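Search this repository
Go to file

# Padau

Last updated 12/11/20
3 minute read

Padau is a set of teleoperated demonstrations for two-arm sorting of marker pens on a tabletop, with the training code for the baseline we compare against. It grew out of work on Gralovgate, our earlier single-arm set, and uses the same file layout, so the old loaders should run with one changed path.

## What the method does

Most policies we tried treat the two arms as one long action vector. They learn the reaching well enough but fall apart when the grippers come close to each other in the middle of the table. Padau's baseline, Piras, predicts a separate action chunk for each arm and adds a small shared term that is only switched on when the grippers are near one another. The switching distance is a config value (`near_radius`) and was tuned by hand in March.

## Contents

- `demos/` – 46 sessions, split by operator
- `heldout/` – 5 sessions, not used in training or tuning
- `piras/` – model, training script and configs
- `notes/` – operator logs, unedited

Each step stores joint positions for both arms, gripper opening, the commanded action and one fixed camera view. There are no force readings.

## Results

On 16 trials per policy, the joint-vector version dropped or jammed a marker more often than Piras did, mostly during close passes. The gap was small when markers lay well apart. We wouldn't read much into the ordering for crowded layouts, where both versions did poorly.

## Known problems

- Marker colours aren't balanced. Don't use this set to study colour-conditioned sorting.
- Clear plastic is hard on the camera, and container position estimates drift.
- Some 3 sessions have late gripper timestamps. They are flagged in the metadata and skipped by default.
- Furniture and people's feet turn up at the margins of the view. Crop before training if that matters to you.

## Contact

Data questions to Lai-ching Hsieh, code to Arūnas Ķēniņš. Adelmo Sala looks after the loaders.
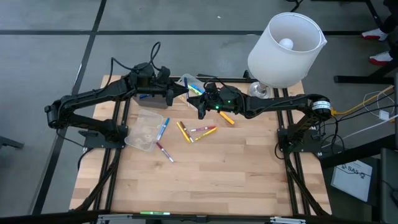

Figure 1. Both grippers close together over the table, with markers and clear containers.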